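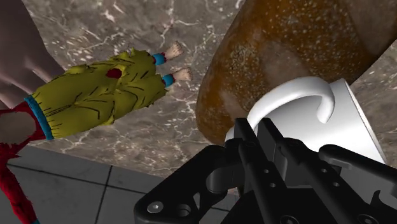
A toy figure and a white mug on a marble countertop.

3 min read

I spent most of October writing radio ads for Brindeo, a small chain of shoe repair shops, and I want to talk about the client's nephew. Not in a mean way! He's a nice kid. But he sat in on every call, and on every call he asked where the web address was going to go, and by the fourth script the web address was in there three times.

Thirty seconds of radio is nothing. It's maybe 75 words if your announcer likes to breathe. Spend 20 of them spelling out a URL and you've got a phone book with music under it.

My first boss at Clilwood, Wim Declercq, had a rule that a radio spot gets one job. You could make people laugh, or tell them the sale ends at 6, or get a tune stuck in their heads for a month, and then you had to stop. I thought he was lazy. He once sent a mattress store a script with 31 words in it and a long snore, and billed the full amount (they ran it for two years).
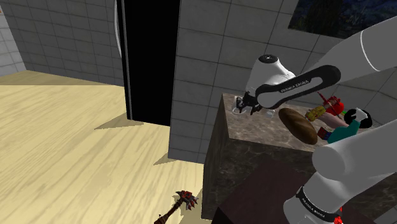 So when Brindeo asked for a second round, I did it Wim's way. One woman, one pair of boots, a very short argument with her husband about throwing them out. The name comes up once, at the end. The nephew hated it. His uncle laughed out loud on the phone and then asked, a bit sheepishly, if we could fit the address in somewhere.

I said no, and I'm still kind of surprised I said it.

I know the case for the other side. Tulus, the agency across the hall from us, tests everything, and they'll happily show you a chart where the spot with more mentions wins. Fine. They played theirs to 780 people in headphones who were paid to listen. I'd like to see the same chart for 100 people stuck behind a bus with a kid yelling in the back seat. Those are the people I write for, and I am one of them most mornings.

The boots spot starts next month in the 7 a.m. slot. We're doing a longer one for the Stevens store too, and the nephew has already emailed me a jingle.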